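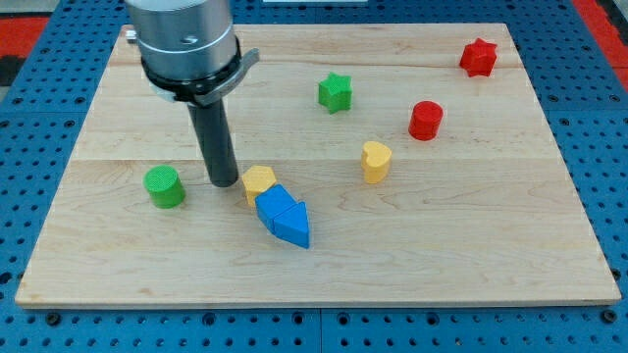

The rod tool over the maple board, with the colored blocks set out for a pushing session.

Stitero Rod Tool review: three weeks of pushing blocks around
By Ravindran Iyengar
May 10, 2022

I have a drawer full of grippers. Two-finger ones, a soft one with a tear in it, a suction cup that I still like very much even though it leaves rings on everything. So when the Stitero rod arrived in its little padded tube I laughed out loud, because it has no fingers and no moving parts at all. You bolt it to the wrist, point it at the table and shove things (that's the whole idea!), and I have grown fonder of it than I expected to.

Mounting took me one coffee. The collar went on without a fight, the screws are a decent length, and the bracket off to the side leaves you a place to tie down a cable if you have one. My only grumble is the instruction sheet, which shows an older collar and had me turning the thing over and over before I trusted my own eyes.

For the tests I used our maple board, laid over the blue pegboard table, and the wooden shapes we use for almost everything: cylinders, stars, a heart, a hexagon and a couple of blue pieces. I drove the arm with the Clira controller first and then with the Panicker. Over the whole review I logged 3,979 pushes, and the rod is as straight now as the day I unpacked it.

The cylinders are harder than they look. Push one a hair off center and it slides around the tip and wanders away, and you spend the next minute chasing it like a pea on a plate. The hexagon is a dream by comparison, with nice flat sides to lean on. Stars are fine once you get the tip into the notch between two points, and the heart behaves itself as long as you come at it from the lobes. Nudging the blue triangle up against the blue square took me 5 tries the first morning and usually one by the end of the week, so some of the learning was plainly mine.

Of the two controllers, I'd take the Clira for this kind of work. It makes small moves gently, and small moves are nearly all you do with a rod. The Panicker is quicker on long sweeps across the board, but it has a little jerk when it starts, and I knocked over more shapes with it than I care to write down.

I should also mention the Derkard two-finger gripper, which I had on the same arm before this. At $700 it does a great deal more, picking and stacking and turning things over, and if you only have room for one tool I'd still say get that. But the fingers block your view of a crowded board, and they bump the neighbors when pieces sit close together. The rod slips into those gaps beautifully.

I do wish Stitero sold a rubber cap for the tip. I made my own out of heat-shrink tubing and it held for 3 days before it slid off, so I'm back to the bare end and quite happy with it. Four stars from me, and the fifth whenever they redraw that instruction sheet.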